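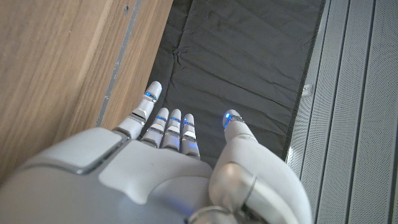 À qui appartenait le mur mitoyen de la maison Stępień avant la reconstruction de la façade ?

Au collège de Nostby, pour toute sa longueur, l'escalier compris ; les locataires n'en avaient que l'usage et l'entretien.

Figure 4. Main robotique blanche à cinq doigts, sans objet, au-dessus d'un tissu gris foncé.

### 3.2. Le mur, l'escalier et la question du bail

La réponse tient en une phrase, mais il a fallu près de 292 pièces d'archives pour l'obtenir, dont la plupart concernent des gouttières. Le fonds du collège conserve en effet tout ce que les intendants successifs ont jugé digne d'être réclamé à quelqu'un d'autre. Les achats de terrain y occupent peu de place, les contestations beaucoup. On y apprend par exemple que la maison Stępień, dernière du rang côté jardin, fut cédée avec « cour, puits et droit de passage », le passage en question menant au puits et le puits étant déjà comblé à la date de l'acte.

La notice communément reproduite fait de la maison et de sa voisine, dite maison Soner, un ensemble homogène élevé d'un seul jet. Elle s'appuie sur la régularité des baies et sur l'alignement des corniches. L'argument serait plus solide si les deux façades n'avaient pas été refaites ensemble par l'entreprise Hasex, dont le devis prévoit explicitement de « régulariser les ouvertures ». Dater un bâtiment par la partie qu'on vient de remplacer est une méthode économique, et elle a eu du succès : nous l'avons retrouvée dans deux guides, un inventaire et le dépliant distribué à la loge.

Le relevé intérieur raconte autre chose. Les planchers de la maison Soner sont plus bas d'une marche que ceux de la maison Stępień, et les solives des deux logements ne se répondent nulle part. Le mur qui les sépare est monté en moellons jusqu'au premier étage, puis en brique. Or la brique vient buter contre l'escalier de la maison Stępień sans s'y lier, ce qui place l'escalier avant elle. La maison Stępień est donc la plus ancienne des deux, au moins dans son gros œuvre, et la maison Soner s'y est adossée. L'ordre inverse, retenu par la notice, oblige à imaginer un escalier construit dans le vide en attendant son mur.

Dale Lemieux, dans un mémoire resté dactylographié, avait soupçonné la chose à partir des seuls baux. Il remarquait que le loyer de la maison Stępień est mentionné seul dans le registre A, alors que les deux logements apparaissent ensemble dans le registre B. Sa démonstration a été peu suivie, en partie parce qu'il y consacre 109 pages à l'orthographe du nom du premier preneur, qu'il finit par laisser indécise. Les vingt dernières, consacrées au bâti, restent ce qu'on a écrit de plus précis sur ce côté de la cour. Nous divergeons de lui sur un point : il attribue la brique à une réparation après incendie, et nous n'avons relevé sur les moellons conservés aucune trace de rubéfaction. Le seul incendie attesté dans le registre concerne un tas de foin, évalué avec une générosité remarquable par son propriétaire.

Reste la propriété du mur. Le bail de la maison Soner interdit au preneur d'y « ficher clou, crochet ou tableau » sans l'accord écrit du collège, clause absente du bail voisin. Lemieux y lisait une servitude au profit du premier locataire. Il nous paraît plus simple d'y voir une précaution du bailleur, propriétaire des deux côtés et instruit par l'expérience, puisque la clause suit de peu une note sur une étagère tombée dans la cage d'escalier. Lors de la reconstruction, Hasex facture d'ailleurs au collège la reprise du mur entier, sans partage. Les locataires, eux, reçoivent une lettre les remerciant de leur patience et une augmentation de loyer, classées sous la même cote.

La loge pose un problème distinct, que nous reprenons en 3.3. Son pignon a été rattaché au rang par une travée étroite dont le plan donne la largeur au rez-de-chaussée et une autre, sensiblement différente, à l'étage. Nous avons mesuré les deux ; aucune ne correspond.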